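Tarklow Stringed Instrument Makers' Circle
Minutes of the ordinary meeting, Tuesday, April 15, 2025

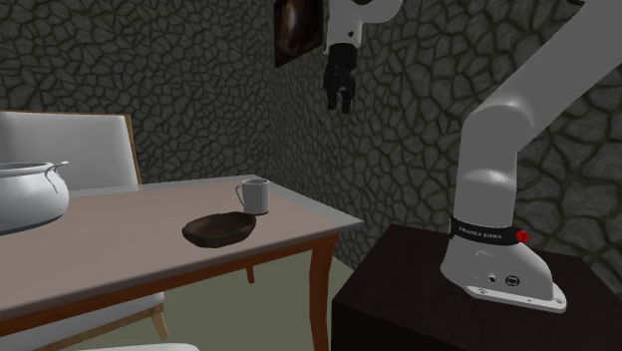

White robot arm on a dark cabinet (computer rendering).

Present: eleven members and two guests from the Mikitia workshop. Apologies were received from three members. The chair opened the meeting at seven in the evening. The secretary took the notes.

1. Minutes of the previous meeting

The minutes were read and accepted with one correction. Under item 4, the wood for the bouzouki necks was written as maple. It should be walnut. The secretary has corrected the file copy.

2. Shared purchase of tonewood

The offer from Caron is now complete. It includes spruce tops for mandolin and for flat-top guitar, and one mixed lot of cherry backs. The price for the whole order is 1391 pounds with delivery to Tarklow. Without the cherry, the price is 1059 pounds.

A discussion followed about the cherry. Two members had bought cherry from the same supplier before and found that several backs had small knots near the centre joint. Another member said that he had no trouble with it and that the knots were outside the outline of a mandolin in any case. The guests from Mikitia told the meeting that they use cherry for student instruments and are content with the sound, but they let it rest one full year in the workshop before they bend the sides or join the backs.

It was decided by vote to order the spruce only. Those who want cherry will write to Caron themselves. Payment from each member is to reach the circle's account before the order is sent. The wood will be shared out at the workshop, and members are asked to bring their own blankets or boxes for transport.

3. Bending iron

The thermostat of the shared bending iron does not hold its setting. One member burned a walnut side in March and lost the piece. The iron will be taken out of use until a new thermostat is fitted. The member who keeps the tools has a spare part which may fit, and he will try it. If it does not fit, he may buy a new one without asking the meeting again. In the meantime two members offer to lend their own irons. Please arrange this directly with them.

4. Octave mandolin project

The group of 3 members who are building the Arkis octave mandolin gave their report. The body is closed and the neck is carved but not yet glued. The question was the string length. The first drawing had a longer scale, and the player who tried the mock-up neck found the stretch in the first position uncomfortable for the left hand. The group now proposes to shorten it and to use a little heavier strings, so that the lowest course does not become slack.

One member warned that heavier strings will put more load on the top, and the braces are already glued in. The group answered that they left the main brace rather high for this reason. After some exchange it was agreed that the group will string up the instrument slowly, over one week, and will measure the top at the bridge each day.

The cost until today is 830 pounds, with the case included. The tuners are paid but have not arrived.

5. Summer exhibition

The hall is reserved for the second weekend in August. Each member can show two instruments. It was asked if unfinished instruments are allowed. The answer is yes, if they are marked clearly and are not placed on the playing table. Visitors may try the instruments on the playing table only when the owner is near.

The guests from Mikitia would like to bring a display of rosettes and inlay work. The meeting was very happy with this and gave them the wall by the window.

Humidity in the hall was a problem last year. A member will borrow a hygrometer and write down the readings during the week before.

6. Any other business

A question was raised about fret wire without nickel for a player with an allergy. Several members have good experience with the gold-coloured alloy. It is harder than the usual wire, so the files become dull sooner.

The back door of the workshop must be lifted a little when it is closed, otherwise the lock does not catch.

The next meeting will be announced by letter. The guests then played two tunes on a mandola they had brought with them. The meeting closed at nine fifteen.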